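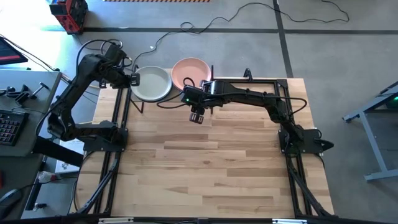 The Dishwasher Wars, Continued

By Zawadi Kaijage

There is a moment in every product demonstration when the salesperson stops talking and lets the machine speak for itself. With the Risetti tabletop kit, that moment lasted long enough for me to eat a granola bar.

Risetti sells a pair of robot arms, a table to bolt them to and a subscription. The subscription is the interesting part. For 492 dollars a month, the company will teach your arms to handle your dishes, the particular ones you own, which you mail to its lab in a padded box. Six weeks later the box comes back along with a software update, and your kitchen, in the words of the brochure, "knows its bowls."

I sent mine in December. I own eight bowls and have never felt that they were poorly understood, but a reviewer goes where the assignments are.

The target customer is not me, or anyone with a normal sink. Risetti is after small cafes, school cafeterias and the sort of office that has a pantry manager. Its pitch is that clearing and sorting tableware is dull work that people quit, and that two arms working side by side can do it all afternoon without once looking at a phone. Fair enough. I have cleared tables for a living and I looked at my phone plenty.

Setup took most of a morning. The arms go on opposite rails, the cables go everywhere, and the manual devotes 6 pages to keeping those two facts from meeting. It's a good manual. Someone at Risetti has clearly tripped over something.

Once running, the arms are slow in the way a careful guest is slow with your grandmother's china. They approach a plate, reconsider, and approach it again. Flat plates with a raised rim went well on my trial days. Wide bowls took more thought. Cutlery is not supported, and a footnote tells you so in the smallest type I have seen outside a car lease.

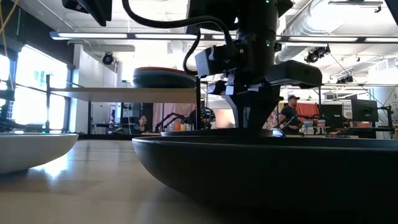
Depth is the real test. A gripper that can pinch a rim has to decide what to do about whatever is sitting in the bowl, and Risetti charges extra for that decision. The add-on is called Contents, it costs 800 dollars, and it lets the arms take small items out before the bowl moves on. I put in a bottle cap, a sponge and a walnut. The cap and the sponge came out. The walnut is still a matter for discussion with customer support, who have been lovely about it.

The competition is thin. Zitex offers a single arm at 1481 dollars with no lessons included, so you do the teaching yourself, by hand, over a great many evenings. I gave it four and then went to the movies. Baudry will rent you a setup by the week and send a technician along, who in my case did most of the dishes.

So should you buy one? If you run a cafeteria with one style of plate and a patient staff, Risetti deserves a trial month. Skip Contents until the next update – and wash the walnut bowl yourself.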